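The Folding Shift

I got the job at Vevau because I told them I folded fast. It was a lie, or at least it was untested. My sister folds fast. I wear things off the chair.

They didn't check. They gave me a locker, a badge with somebody else's old sticker residue on it, and a pair of grippers to hold, one for each hand, and they sat me at a big padded table with a sheet of paper taped up nearby that said garment, flatten, sleeves, half, half, set aside. Every fold I made went off to Hunier, which was the name of the program and also the name of the robot, or maybe the robot was going to be called something else once it could do anything. We never got a straight answer on that. I pictured it in a warehouse up in Vutwood with its arms hanging down, waiting for me to get good.

The first thing you learn is that your hands are geniuses and you've never thanked them. Take the fingers away, give yourself two black pincers that open and close, and a shirt turns into an animal. It slides. It hides its own sleeves. You pinch what you're sure is a collar and up comes a hem with half the shirt wrapped around it. My first one took me 4 minutes, and when I set it aside it slowly opened back up like it was getting out of bed.

"Keep that one," my supervisor said.

"It's terrible."

"It's a shirt getting folded by a person who can't fold. They've got enough good ones."

I wasn't sure how to take that, so I did another.

By March I had a feel for it. Everything we got that month was navy. I don't know who bought it all, but there must have been a sale, because it came out of the bin navy, went back in navy, and when I closed my eyes on the bus home there it was, sleeves and all. I had opinions about it. The slippery stuff you had to pinch deep and lift high and let hang, so gravity could do some of your thinking. The stuff with trim was easier – you could follow the trim like a road and it would take you to a corner sooner or later.

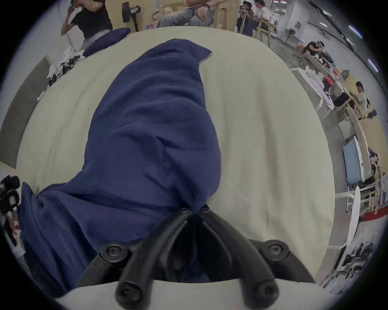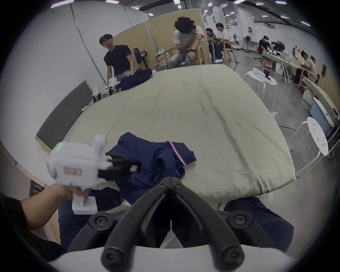
Both from the big table, during the navy month.

You talk to the clothes, too. I did, anyway. I'd say come on, come on, there you are, and then I'd remember that I was supposed to be teaching, and I'd slow down and try to do it nicely, the way my mother used to slow down when she was showing me how to tie a shoe. She'd make the loop so big. I hadn't thought about that in years, and there I was with a pincer full of mesh, making the loop big for something in Vutwood that had never seen me and didn't have shoes.

That was when my numbers dropped. The board by the door had everybody's count for the month, and Steinbach, which was what we called the other shift because they came over on the Steinbach bus, was beating us by 500. My supervisor came and stood behind me for a while.

"You used to be quicker," she said.

"I'm being clear."

"Be clear quicker."

So I went back to my regular way, a little sloppy, with a double tug on the left sleeve before I committed to anything. I'd never noticed the double tug until someone at the table started doing an impression of me, and then I couldn't stop noticing. Tug-tug, fold. Tug-tug, fold. I tried to cut it out and my hands wouldn't let me! They'd picked it up somewhere and they were keeping it.

I finished at Vevau with 3,459 folds to my name. They printed it on a slip of paper and I put it on my fridge under the pizza magnet. Then I worked at a garden center, then a bakery, and I more or less forgot about it, except that I do fold my laundry now. My sister thinks it's for her benefit.

Then last winter I was at a hotel, a nicer one than I usually get, and I took the wrong elevator and came out in the basement by the laundry. The door was propped open with a cart. There was a Hunier in there. I knew it from the name on its chest, and it was smaller than I'd pictured, going through a heap of staff shirts under one of those buzzing lights.

It was good. It was a lot better than me. It lifted a shirt high and let it hang, found its corners, laid it down flat. Then it reached over to the left sleeve and stopped for a second.

Tug-tug, fold.

I should've gone back upstairs, I had a dinner to get to. I stood by the cart and watched it do 55 more, and on the slippery ones I said come on, come on, there you are, pretty quietly, in case anybody was on the stairs.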